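Kitchen inspection checklist, Adden staff building
Inspected 23 February 2024 by Siiri Partanen

1. Extinguisher: tag current, pin sealed. OK.
2. Counter surface: wipe down at close, check joints for lifting. OK.
3. Cutting boards: groove to be scrubbed, board stored upright. Comment — reissue the card.

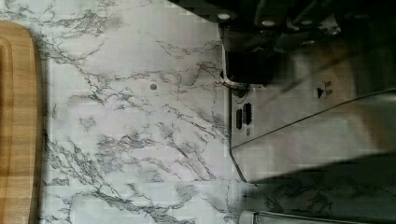
Tiina Tuominen: Item 3 was also open last time. Is the card on order?

Reply: ordered from Kinnunen, not yet received. Item stays open.

4. Outlets near sink: test button trips, resets. OK.
5. Range hood filter: grease present. Clean before next use.

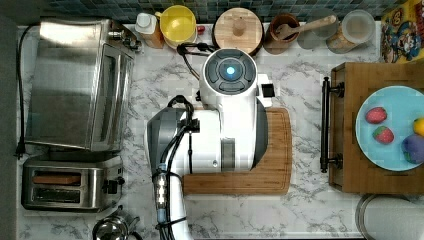
6. Hot water at tap: no reading taken, thermometer missing. Open.
7. Floor mat: one corner curled — replace.
8. Exit path: clear.

Open items go to Tapio Harju.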